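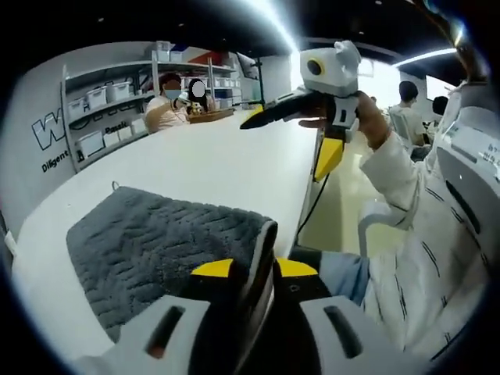

How a hand gripper gets ready for work

Robots need to learn how to pick stuff up. One way to teach them: a person holds a gripper in their hand and does the job first. The gripper has a camera on it. The camera saves what it sees, and the robot learns from that later.

Two grippers on the go at one table here, one of them held up over the top. See the round black lens with the yellow ring? And the grey mat with the zigzags and waves? Good bumpy thing to practice on.

Our gripper is called Widgate. Sarita Rathore looks after it. Her list, every morning:

1. Wipe the lens
Soft dry cloth. No spit! No sleeves! A smudge on the lens is a smudge in every picture.

2. Look at the fingers
These are the parts that squeeze. Open, shut, open, shut. Do they meet in the middle? If one is crooked, Sarita loosens its screw, nudges it straight and tightens it up agian.

3. Follow the cable
Start at the gripper, go all the way to the plug. Feel for bends and nicks. Keep it away from feet and chair legs.

4. Squeeze test
Pick up a sponge 15 times. Then a plastic cup, 15 times. Listen. Clicking is bad. Grinding is worse, stop right there.

5. Short practice video
6 seconds is plenty. Watch it back. Can you see both finger tips? Yes? Ready to go.

What wears out?

Mostly the finger pads. They get shiny and then things slip. Kuldeep Shakya swaps ours after 200 hours of use. Old pads off, clean the glue, new pads on, press hard and wait. Dont rush the waiting. He did, last December, and a pad fell off in a bowl of rice.

Words to know

Gripper: a tool that grabs, like a hand with two fingers.
Lens: the clear part a camera looks through.
Pad: the grippy bit on the inside of a finger.

Try it at home

Kitchen tongs, two rubber bands. Wrap one band on each tip. Pick up a grape. Now take the bands off and try again. Which was easier?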